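Flustitz Community Help > Storage and small furniture

Stacking small desktop drawer units on a felt pad - will it stay put?

Asked by Periklis Liapis
Tags: drawers, felt, stacking, desktop

I have two single-drawer units of different makes that I want on one table. One is cream with a glossy front. The other is dark brown wood with a white plastic handle. The cream one is a little wider, so its lower rim hangs over the brown one. I have them on a thick felt board to protect the tabletop.

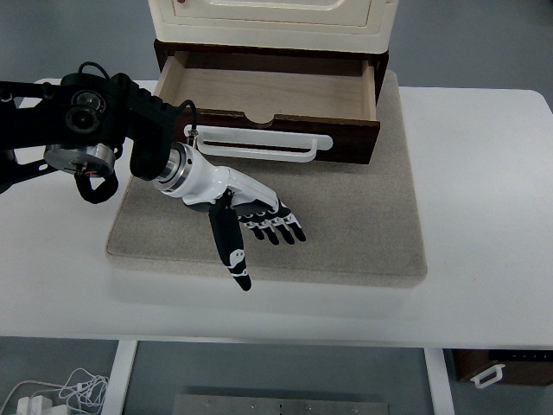
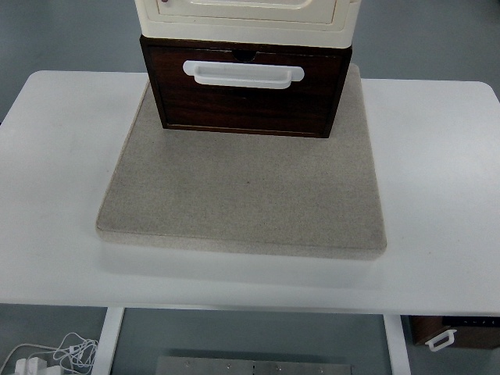 My main concern is the joint between the two units. With the cream cabinet on top, the rim carries past the wooden frame and I can't tell how much of the weight sits on the frame itself. I also have a second brown drawer, on the floor by the right end of the table for now, and could add it if the stack will take it. Loaded weight of the cream unit is 9 lb. Do I need to fasten anything, and is felt a bad base for this?

2 answers

Answer from Zoi Panagiotou (accepted)

Felt is fine as a base if it is dense. Press a thumb into it near a corner of the lower unit. If it springs back right away, leave it alone. If it stays dented, put a thin rigid sheet between the felt and the unit so the load spreads out.

For the joint, check contact first. Slide a strip of paper between the units from each side. Wherever it goes in freely, there is no support. Contact along both side walls is enough for 9 lb. Contact only at the front and back will let the top unit rock.

Then stop it from sliding. Four rubber bumpers or a strip of shelf liner will do, no screws. I use Tinness liner, cut 1/2 inch short on each side so it doesn't show. Keep it behind the semicircular notch at the top of the brown frame if you use that notch for your finger.

Test with the top drawer loaded and fully open. If the back of the cabinet lifts, move weight from the drawer to the base or put the cream unit at the bottom. The wider one belongs at the bottom anyway.

Comment from Periklis Liapis: Paper goes in on the left side for the full depth, stops on the right. Does that mean the frame is out of square?

Comment from Zoi Panagiotou: Or the table is. Put a level on the tabletop before you blame the drawer.

Answer from Anas Belkadi

Just use double-sided tape. I did mine 14 months ago and it's still holding. I wouldn't go three high though.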